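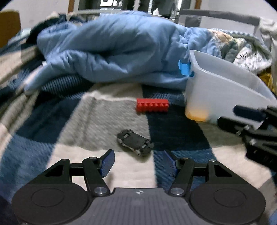 Bed setup, toy pickup. Brick + upside-down car, bin on the right.

September, 4:10 pm

Back on the bed task. Makis wants the soft-surface set finished before we touch anything with drawers. Two hand-helds, left and right, both with the blue pads. Target is 900 good demos for toys into bin, we have 551 that pass the filter. Slow going.

Order for now: left picks, right stays parked by the bin. Handover version later, Eftychia is writing up the prompt list for that.

Notes from the last batch:

- Dark car on the dark navy squares is bad. Policy from the Hestari run kept closing short of it. Want more demos w/ the car half on navy, half on cream or gray, and plenty fully on navy. Don't always pick the easy spot.
- Car wheels up counts as its own start pose. Log it as "inverted". Makis was logging it as "side" so those need relabeling, sorry.
- Brick with studs facing you: take it across the short way, pads on top and bottom faces if you can get under, otherwise regrasp. Do not push it into the comforter to get a grip. I did this a few times and the policy will lern it.
- Open wide before going down. If the fingers are half closed on approach throw the demo out.
- Blanket drags. When the tips press in, the whole plaid shifts and the second toy moves with it. Fine, keep those, just dont smooth it out mid-episode.

Speed: everybody is too fast. Eftychia's are the cleanest and she's the slowest of us. Tracking drops when you whip round to the bin, lost a chunk of episodes that way, all on the turn. Count one-two over the rim, then let go.

Bin placement: moved it closer to the toys. Before, the arm version could not reach over the rim without the elbow folding up. Leave the latch where it is, nothing in this task touches it.

Calibration: redid the width mapping on both. Left was reading 90 at fully open yesterday and something else this morning, so either the tag plate is creeping or I tightened it badly. Check it at start of every session pls, write the number in the sheet.

Replay on the Vundico arm, 5:30 ish. First few ok on the brick. Car: got it once, dropped it short of the bin. Didn't tune anything, want the new data in first.

To do
relabel inverted cars (me)
swap in the striped blanket for the next set, ask Makis where it went
disk on the Lương machine nearly full, move the raw video off tonight
handover prompts, Eftychia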